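3.2 Spills on white surfaces

Most of what we know about table spills comes from places where people eat standing up or in a rush - break rooms, canteens, lobby counters. Our log has 747 entries from the Indard site and most of those are hot drinks with milk in them. Coffee first, tea second, everything else a long way back. Water is under-reported, people just leave it.

The surface matters more than we expected. On the dark tables at Trerkport a small spill sat unnoticed for hours, then showed up as a ring or a sticky patch next morning. On white tops it gets seen right away, and wiped sooner, but a thin film left behind after one pass also shows. So white tables get wiped twice. Gaurav Jaiswal went through the wiping notes by hand and marked each one as single pass, double pass or unclear. Unclear was a bigger group than we wanted.

Shape next. We sorted spills into three loose types: round, lobed, and trailing. Round ones mostly stay put. Lobed ones have uneven edges where the liquid ran a little in several directions, often with small splashes outside the main puddle. Trailing ones have a tail on one side. Plenty of spills are two types at once and we let the coders tick both boxes, see Figure 4.

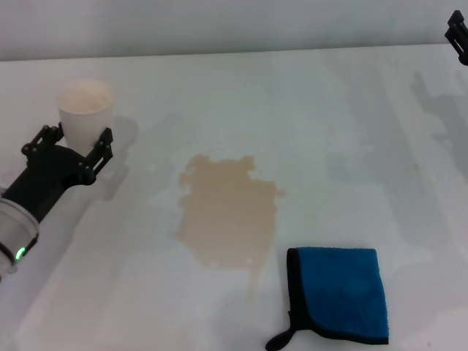
Figure 4. Tan-brown spill on a white tabletop, paper cup to the left. Coded as lobed and trailing.

The tail is what people miss. In the wiping notes the main puddle gets cleaned and the thin end of the tail gets a half swipe, or none. Same with the outer splashes, wich are paler and dry fast. When we asked staff at Dretano to show us how they wipe, nearly all started in the center and pushed outward. That spreads it. The few who started at the edges and worked in used less paper, median two sheets against four.

Cups. Paper cups were logged in more spills than mugs at every site, but there are more paper cups around to begin with so we don't read much into it. Lids were recorded only from May on. Before that the form had no line for it - our mistake.

Cloth versus paper: cloth left fewer streaks on white tops if it was rinsed between passes. If not rinsed it was worse than paper. The Swati kitchen had 56 cloths in rotation and still ran out by mid afternoon, so the later entries there are mostly paper towel and should be read seperately.

Coding agreement was good for color and surface, weaker for shape. Lobed versus round was the main source of disagreement, mostly on puddles smaller than a palm. We kept both codes in the table and did not force a decision.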